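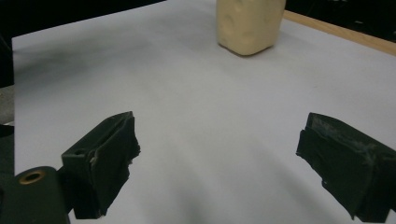 From: Yamuna Poojary
To: Fonseca site list
Date: 19 July 2022
Subject: Re: Gripper work on the packing tables

Ilídio Falcão wrote:

> I was asked at shift change what the plan is for the packing tables
> and I didn't have an answer. People on my side have three questions.
> Are the hand-held grippers going to count toward our rates? Who picks
> who does the recording hours? And when the arm from Flillitz goes in,
> what happens to the people who pack now? I would like it in writing
> so I can pin it up.
>
> Ilídio

Ilídio, answers in your order. I checked the first two with Raltside this morning.

Rates. No. Time on the grippers is booked to its own code and paid at your normal hourly rate. If you do two hours with a gripper and six hours of packing, only the six go into your rate. A few people in March had it booked wrong and their numbers dropped. If that was you, send me the dates and I will have it corrected.

Who does it. Up to now the shift leads have been asking whoever stood nearest, and I agree that wasn't fair. From Monday there is a sign-up sheet at the lead's desk. Sessions are 30 minutes, then you go back to packing or take your break. You can say no. If the sheet is empty, the session doesn't run that day.

On the work itself, for those who haven't tried it: you pick up one piece, move it, set it down, and start again. We have 267 good recordings so far and Flillitz wants 668 before they will train the arm on our items. Soft pieces are the slow ones. They tip when the fingers close unevenly, and Flillitz wants the misses left in, so please don't stop and redo one. Change the paper on the table when it gets marked up. Several people have said the trigger is hard on the thumb. I have asked for a lighter spring and will pass on what I hear.

The arm. One arm, on the Gillon line only, for the small single-item orders. Nine people work that line now across both shifts. Under the current plan four of them stay to load, check and clear jams, and five move to mixed orders, where we are short. Pay grade stays the same in both cases. The job does change. Clearing jams means more standing and more waiting, and some of you have told me you would rather pack. Put that in writing to me and I will try to place you on mixed orders first.

I don't have an install date. I also can't say what happens after the first year, because Raltside has not decided whether to order a second arm. When I get either answer it will go to this list before it goes on the board.

You can pin this up as is.

Yamuna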